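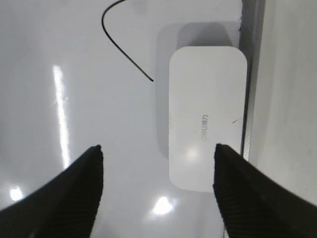 Home | About | Minutes | Room Hire | Contact

Wundivton Community Centre
Minutes of the Building and Equipment Meeting, May 2024

Chair: Rosalba Gentile

1. Previous minutes
Accepted as circulated, with one correction to the spelling of Vindari under item 3.

2. Plug-in modules
The meeting considered whether plug-in modules should be used to switch the lamps and the urn in the Ren Room. The Chair tabled a white unit with rounded corners. Members noted the small grey lettering on its face, which was hard to read, and a tiny dark mark near one edge. It was agreed that the mark be entered in the equipment register against that unit.

Members asked whether the urn was within the rated load. The Chair undertook to obtain the rating in writing. The urn is to stay on the wall switch in the meantime.

Resolved: that 6 modules be purchased at a cost not exceeding $60 each, for lamps only, and that each be labelled on the back with its room.

3. Electrical testing
A quotation from Vindari for testing and tagging was received. A second quotation, from Zulura, is expected before the June meeting. Deferred.

4. Budget
The equipment line stands at $2,000. No transfers were proposed.

5. Other business
The cupboard beside the Ren Room requires a new lock. Three keys are to be cut and signed for at the office.

The meeting closed. The next meeting will be held in June.

Last updated: following confirmation by the Chair
Contact the office | Copyright Wundivton Community Centre | Back to top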